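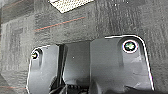 Figure 2. View from the wrist camera with the gripper open over the carpet. One screw head is visible on each finger, and the cables run out at the bottom.

3.2 Gripper and Wrist Camera

The arm was built in the Stelthorpe shared workshop, using the tools that any member can book. We call the arm Tresari and its gripper Saber, and we use those names in the rest of the paper. This section covers the gripper, the camera mount, and the way the cables are run.

Saber has two fingers that close toward a central plate. The fingers are dark gray plastic, and each has a shallow channel running down its face below the screw (Figure 2). We printed both fingers on the workshop machine at the default settings. The first pair split along a layer line near the screw hole, so we turned the part on its side for the next print and made the wall around the hole 2 mm thicker. The second pair has been in use since then.

The camera is fixed to the wrist and looks down past the fingers. We tried two other positions before settling on this one. A camera on the forearm lost sight of the fingertips whenever the wrist turned. A camera on a separate stand gave a good view of the whole work area, but it had to be calibrated again each time a member moved the stand to get to the drill press. With the camera on the wrist, the fingers take up a large part of the image. We accepted this loss, as the position of the fingers in the image does not change when the arm moves and their opening can be read from the image alone.

The two fingers do not look the same size from the camera. In Figure 2 the right finger appears clearly larger than the left. We left the mount as it was and measured the opening between the inner edges of the fingers, using a separate scale factor for each side. The factors were found by closing the gripper on a set of 8 wooden blocks cut on the workshop bandsaw.

Bright edges were a larger problem than we expected. The plastic is matte, but under the room lights the rims of the fingers show up as thin white lines, and the ring around the right screw shows up white as well. Our edge detector, taken without changes from the Handitz code base, often picked these lines up as part of an object. We now mask out the fingers before any object search. The mask is drawn by hand once for each of 3 opening widths, and the software uses the closest one.

The floor needed separate treatment. The workshop carpet is dark gray and mottled, with thin reddish lines in it, and the fingers are close to it in tone. A simple brightness threshold could not tell the two apart. Pale items such as perforated sheet metal stand out well against the carpet, and we used them for the first floor trials. Dark items were left for the bench, where we could lay down white paper.

The cables leave the gripper in a bundle between the fingers and the wrist. In an early version they were held with tape, and the tape worked loose after a few hours of motion. They are now tied to the housing at 2 points, with enough slack for the wrist to turn fully in either direction. We ran 400 open and close cycles with this layout and checked the connectors at the end of the run. None had come loose. The same cable layout was used for all of the trials in Section 4.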